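Minutes, desk-sorting package review, 25 April 2022

I'm typing these up from my scribbles, so shout if I got you wrong! We met to go over the Pliveck two-arm package that Zirarico wants to sell us, and we ran long (sorry again to whoever had the room after us).

First up was the price. Zirarico quotes 1648 a month on a 12-month term, simulator seats included. I like having the simulator – we can try a job before anything gets bolted down.

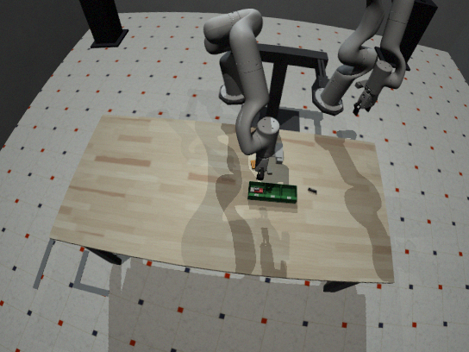

Vaher asked whether the second arm is in the base price or an add-on we'd find out about in December. It's in the base price, and I have that in an email. Vaher wants it in the contract too, and we all said fine.

Then we got into support. The offer gives us 23 hours of remote help, and after that it's billed by the hour. I thought that was plenty. The room did not agree with me!

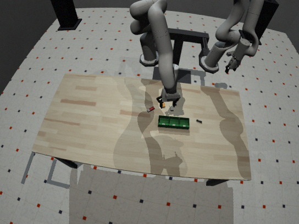
Sordale said their own hours were gone before setup was finished, and that we should push for 80 or walk away. I've been told to go back and ask, so I will.

Next, the sorting job itself, which is small stationery into a divided tray.
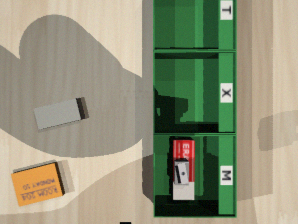 My big question was how we'd set up the bins for our own stuff. Zirarico says we can rename them whenever we like, which is good news, as the T, X and M labels won't mean a thing to our front desk. I also asked about items ending up on top of each other, like the sharpener sitting on the eraser, and whether that counts as a good placement or a miss. They owe us a written answer on that one.

Last thing was floor space. We still don't have a drawing of the mounts,

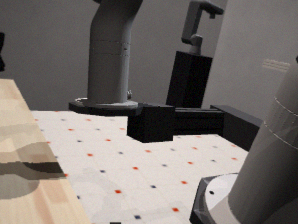
and I'm not signing anything until we've taped out the footprint in the back room. I'll ask for the drawing along with the support hours. We didn't set the next meeting – I'll send dates around.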